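Atelier partagé Lapointe – suivi des tickets
Ticket 1036 – Bras Tremum : dérive du poignet au-dessus de l'évier
Ouvert par : Imtiaz Marikar
Suivi : Colton Zacharias
Ouvert le : 17 mars 2023
Priorité : haute
État : en attente de pièce

Symptôme

Le poignet part vers la droite dès que le bras est tendu au-dessus de la cuve. Au repos rien. Bras replié rien. Tendu, ça glisse, puis le contrôleur coupe avec l'erreur 1337 et il faut tout réarmer à la main. La pince arrive à côté du robinet au lieu d'arriver dessous.

Config : bras Tremum monté par nous, carte Cikia rev. B, firmware compilé depuis la branche stable. Caméra de tête sur Fota. Pas touché au câblage depuis le montage.

Déjà essayé avant d'ouvrir le ticket :
– redémarrage complet, alim débranchée
– recalibrage du zéro, deux fois
– vitesse max réduite de moitié : l'erreur vient plus tard mais elle vient
– autre câble USB

Imtiaz

Réponse – Colton

Vu. Trois questions avant de démonter quoi que ce soit. L'offset du poignet après calibrage, c'est combien ? Tu calibres bras replié ou bras tendu ? Et le log Fota, tu l'as en entier ou juste la fin ? Parce que la fin tout seul sert pas à grand chose, l'erreur 1337 c'est un fourre-tout (couple dépassé, codeur perdu, ou délai dépassé sur le bus).

Réponse – Imtiaz

Offset lu : 3365. Avant le démontage de février j'avais noté une autre valeur mais le cahier est resté chez moi, je regarde ce soir. Calibré replié, comme dans la notice. Log complet dans le dossier partagé, sous-dossier poignet.

Autre chose – en tenant l'avant-bras à la main je sens un petit jeu au niveau de l'articulation. Pas enorme. Un claquement sec quand on inverse le sens.

Réponse – Colton

Log lu. C'est pas le bus, zéro trame perdue. Le couple monte doucement puis le codeur saute d'un coup. Donc soit le jeu que tu décris, soit le câble du codeur qui tire quand le bras s'allonge. Les deux donnent la même chose à l'écran, c'est pénible.

À faire dans l'ordre :
1. Cuisine de l'atelier, bras au-dessus de l'évier, même pose que d'habitude. Vitesse lente.
2. Pince presque fermée, à vide, robinet coupé.
3. Tenir la pose, noter la valeur du codeur toutes les 10 secondes.
4. Recommencer avec le câble du codeur détaché de sa bride, maintenu à la main.

Si ça dérive pareil dans les deux cas, c'est mécanique. Main sur l'arrêt d'urgence, hein. La dernière fois la pince est venue taper le rebord et j'ai passé la soirée à refaire un doigt.

Réponse – Imtiaz

Fait. Essai 1 câble bridé : dérive au bout de 40 secondes, coupure. Essai 2 câble libre : dérive aussi, mais plus lente, et pas de coupure. Donc un peu des deux ?? J'ai refait chaque essai pour être sur, même résultat. 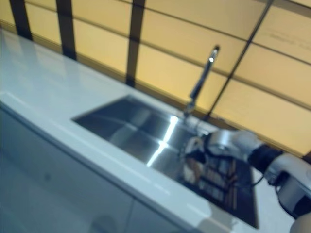
J'ai aussi regardé côté vision vu que Fota perd le point du robinet par moments. L'inox renvoie pas mal de lumière et le détecteur accroche le reflet. Seuil remonté, c'est mieux mais pas réglé. À mon avis ça joue pas sur le poignet, la dérive est là même avec la vision désactivée. Je le note quand même.

Réponse – Colton

OK pour la vision, ouvre un ticket à part sinon on va tout mélanger.

Pour le poignet : vis de serrage du moyeu en premier. Il y en a 7 sur cette version. Capot à retirer, clé de 2,5. Resserrer en croix, frein-filet moyen, laisser prendre la nuit. Après seulement tu recalibres, et cette fois bras tendu. La notice dit replié mais elle a été écrite pour l'ancien avant-bras, plus court.

Et refais passer le câble avec une boucle de mou avant la bride.

Réponse – Imtiaz

Capot ouvert. Deux vis desserrées, une carrément foirée, elle tourne dans le vide. Filetage du moyeu abimé, pas la vis. Le reste resserré, boucle de mou faite, calibré tendu.

Résultat : plus de coupure sur 20 minutes de pose. Reste une petite dérive, toujours à droite. Retrouvé le cahier au passage, l'ancien offset était noté bras tendu, donc pas comparable.

Réponse – Colton

Bon. Moyeu à changer alors, pas la peine d'insister avec la calibration. J'en commande un chez Cikia. En attendant on laisse le bras en vitesse lente et pas de charge dans la pince, même une éponge.

Je passe le ticket en attente de pièce. Imtiaz si tu peux mettre une étiquette sur l'arrêt d'urgence avec le numéro du ticket, comme ça ceux qui passent après savent.

Réponse – Imtiaz

Étiquette posée. Ticket vision ouvert. Je garde la vis foirée dans le tiroir du haut.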